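Progress report, November - donated jewellery sorting and resale
Prepared for Kunden by Sânziana Lazăr

Quick one this month, sorry, typing between loads. Sorting is on track. 842 pieces logged since the grant started, most of them from the Cozma estate boxes. Earrings are still the slow part. They come in tangled, backs missing, one of a pair in one bag and its mate three bags down. We now spread them out on printed cloth before anything gets carded.
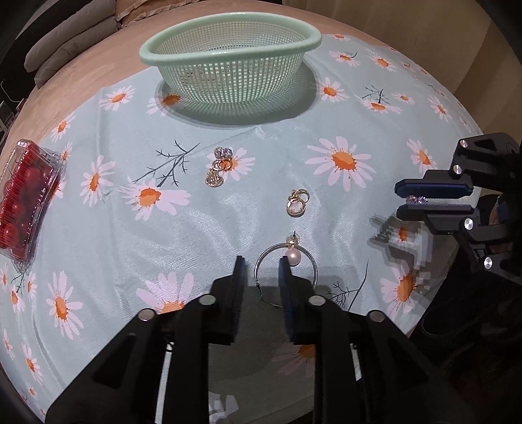
Hoop with pearl, lavender crystal studs and a gold dangle, November sorting.

Pairing first, then cleaning, then pricing. Studs go quickest once matched. Dangles and hoops need their wires looked at, and a few will want a new post. Stones are described by colour only on the cards until Endov has had a look - no claims about what anything is made of. Same for the gold coloured pieces.

Spend so far: $200 on cards, pouches and polishing cloths. Under budget. The scale is still on loan, would like to buy our own in the new year if theres room.

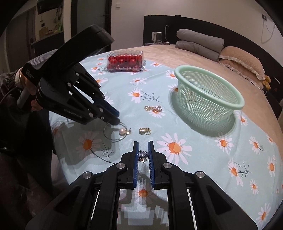
Florkumik Reuse Team - Jewellery & Small Goods

Rings are getting mixed in with the earrings, like the one with the big clear stone and gold band. They should have thier own tray. Will fix. Odd singles, flower shapes and twisted ones included, are kept back for 2 months in case the partner shows up, then go to the craft bin.

Next: 80 carded pairs ready for the holiday table. Need a decision from you on the display case, and on weather singles can be sold as brooch parts. Receipts to follow.

S.L.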